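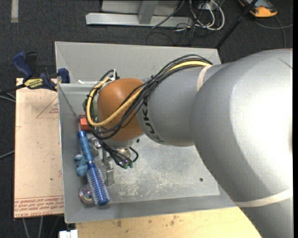 Robot Learning Group, Department of Engineering
Course handout 2: gathering your grasping examples
Prakash Kurian

Right, so last time I waved my hands a lot about what a learning system needs, and this time you get to go and collect some of it! I've written down the things people kept asking me in the corridor, so please read to the end before you book the arm.

We're picking objects out of a metal bin with the KUKA. The hairbrush is a favourite of mine, by the way. A long handle at one end and a head full of bristles at the other means there are several sensible places to take hold of it and plenty of silly ones, and we want both sorts in the collection. The shiny swirly round thing is hard for a different reason (think about what the camera makes of a highlight) and the lumpy blue toy is different again.

What counts as one example? For us it's a picture before the attempt, the pose you asked the gripper to go to, a picture after, and a label: held or not held. Teleo, our logging program, saves the first three by itself. The label is yours. If the object came up and then dropped before the arm reached its lift height, that is "not held", however unlucky it felt.

Last year's group finished with 2422 attempts, of which 581 were marked as held. People look at that and think it went badly, but I was quite pleased with it. Those misses tell the system where the edges are, and a set made up only of lovely clean grasps would have taught it very little about what to avoid. So please don't delete your failures! Dorota Pietrzak went through the lot in April and found a run of attempts with no label at all, and I'd rather not ask her to do that again.

Some practical bits. Work in pairs, one on Teleo and one by the stop button. Shuffle the objects after every 5 attempts - properly shuffle them, with things touching and lying across each other, because a tidy row gives you the same easy problem over and over. Pause the arm before your hands go anywhere near the bin. Check that the clamp on the edge is tight when you start, and have a look at the cable bundle over the wrist while you're there. If it's pulling anywhere, stop and fetch Rhys Sutcliffe. Don't re-tie it yourself.

If the bin gets knocked, even slightly, write it in the log with the attempt number. Every pose is stored relative to the arm, and I can correct for a shifted bin if I know when it moved.

For next time, each pair should bring:
- your Teleo log, with all the labels filled in
- 2 held attempts and 2 misses you found surprising, with a sentence or so on each
- one object from home that you think will be awkward (nothing sharp, nothing breakable, no food please)

Shirley Poirier looks after the booking sheet, so send swaps to her and copy me in.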